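Packed Lunches at Grornside: Your Questions

Jun 22, 2022

We get a lot of mail about lunches at the start of summer camp season, and I love reading it (even the long ones, especially the long ones). I've gathered up the questions that come in most often and done my best with each. If yours isn't covered, leave it at the bottom and I'll get to it when I can.

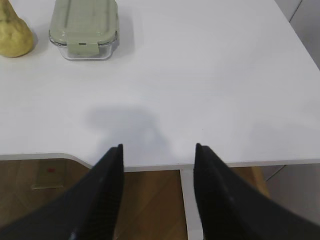 Chrysanthi Alexiou

Do I have to send a lunch every day?

Yes, please, every day your child is with us at Grornside. We do put out crackers and water in the afternoon, but that's a snack and it won't carry a hungry eight-year-old through to pickup.

Is there a refrigerator?

There is one, and it's kept for medicines and for children with a doctor's note. With 80 campers in the building we just can't fit everyone's yogurt in there, much as I'd like to! Please pack with ice.

How many ice packs should I use?

I tell everybody 2, one under the food and one on top. Freeze them overnight, and put the food in cold, straight from your own fridge. A sandwich made warm at seven in the morning has a lot of cooling down to do. If you only own one pack, a frozen juice box does nicely as the other, and it's usually slushy by noon, which the kids think is a treat.

Can I send glass?

We allow it for the older group as long as it has a lid that closes well. For the little ones I'd really rather you stuck with plastic or steel. Tile floors, small hands, you know how it goes.

What about fruit?

Send it! Whole fruit holds up better than cut fruit, and pears are best a day or two before they're fully soft, so they survive the bus ride. If your child won't eat anything with the skin on, slice it and squeeze a bit of lemon over it.

Does the bag need to be insulated?

It does from June on. It doesn't have to be a fancy one, and it doesn't have to be new. Just check that the zipper closes all the way around, and write the name somewhere we can find it.

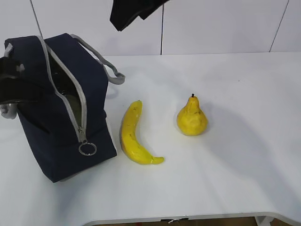
Natália Morais wrote in to say that she wipes her daughter's bag out with baking soda and warm water every evening, then props it open on the drying rack until morning, and that she hasn't had a sour-smelling one in three summers. She also wanted to know if the washing machine is safe. I'd go by the label, Natália, and if the label is long gone, stick with the sponge.

My child comes home with everything uneaten. What can I do?

Oh, I hear this one so often. Lunch is noisy and there are friends to talk to. Try smaller amounts, and things that can be eaten in a couple of bites. We don't throw leftovers away here, so you'll see exactly what came back, but do toss anything that needed to stay cold.

Where do lost containers go?

On the shelf by the Stoline Street door. We clear it at the end of each session.

Related
Getting to Grornside by bus
What to bring on swim days
Allergy forms and where to send them
Late pickup: how it works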